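Petersen folding craft table, a year on

I bought this back in July of last year, when my sewing had finally pushed us off the dining table for good, and I've grown very fond of it!

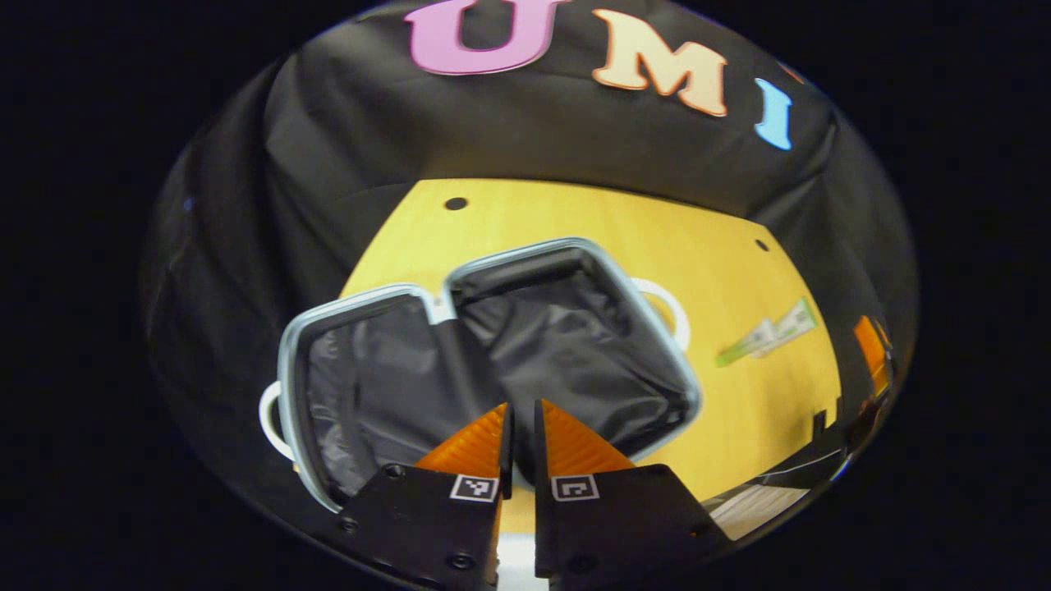
Putting it up

The legs swing out with a good firm click, and even my brother-in-law Rezaul managed it without pinching a finger. It cost me £169, a bit more than the Hernau one, but the Hernau wobbled terribly in the shop — you could feel it just leaning on a corner.

Living with it

It's heavy on the stairs, I'll admit, and I do wish the feet were softer on the carpet. Still, I've cut out two sets of curtains on it and would happily buy another.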